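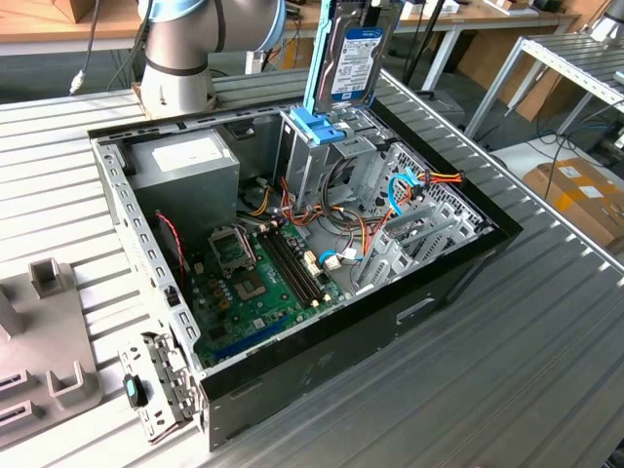
Semine Desktop Dismantling Kit: equipment review

Prepared for the Reuse and Recycling Service by Leanne Bramwell

The Service receives office computers from schools, surgeries and small firms across Skistalham. Before a machine is passed on or broken up for parts, its drives must be taken out and recorded. Until this year staff used hand tools gathered from several sources, many of them worn. In November the Service bought the Semine Desktop Dismantling Kit for the Parri Road workshop and agreed to report on its use. This review is intended for other centres considering the same purchase.

What is supplied

The kit comes in a zipped case and contains 19 pieces. These include a ratchet handle, a set of magnetic bits, two long screwdrivers, a pair of flat levers, bent-nose pliers, a wrist strap and a shallow parts tray with a lid. A folded card lists the bits by size. There is no printed manual, and the card is too small to be read comfortably at arm's length. We enlarged ours and fixed it to the wall.

How the kit was tested

The kit was used over 60 tower computers of mixed age and make. Work was shared among five members of staff, two of whom had not opened a computer before. Each person was asked to remove the side panel, take out the drives and memory, and place the screws in the tray. Comments were written down at the end of each session. The older Tomusora set, which the workshop has owned for some years, was kept to hand for comparison.

Findings

The ratchet handle is the best item in the case. It is light, turns smoothly and changes direction with a small collar that can be worked with the thumb. Staff with smaller hands preferred it to the Tomusora handle, which is thicker and has a stiff switch. The bits fit closely and none has chipped. The magnet holds a case screw firmly when the driver is pointed downwards, though it will drop a longer screw if knocked.

The long screwdrivers were used less than expected. They are helpful in deep cases where a screw sits behind a cage, but most modern towers hold their drives in plastic trays or sleeves that need no tool. Where clips are stiff with age, the flat levers are useful. They are made of nylon and do not mark the metal. One bent slightly in its second week and has stayed bent, but it remains in service.

The pliers are disappointing. The jaws do not meet fully at the tip, and small jumpers slip out of them. The workshop has returned to the Tomusora pair for this task.

The parts tray is divided into sections and stays shut when carried. Its lid can be written on with a dry marker. Users should note that the ink is difficult to remove if left over a weekend.

The wrist strap is adequate. Its cord is short, and staff who work standing found that it pulled when they reached across the bench. A longer cord can be bought separately from Semine, but it ought to have been included.

Wear and care

After nearly 300 drives had been removed, the ratchet showed no play and the bits were clean at the edges. The stitching on the case has begun to come loose beside the zip. Tools should be wiped before they are put away, as dust collects in the foam and is awkward to clear.

Recommendation

The kit is suitable for centres that dismantle desktop computers regularly and have no matched set of tools. Centres that already own a sound ratchet and bits will gain little from it. The Service will keep the kit at Parri Road and has ordered a second, together with two longer cords and a better pair of pliers. Staff from other centres may try the kit on Wednesday afternoons by arrangement with the workshop.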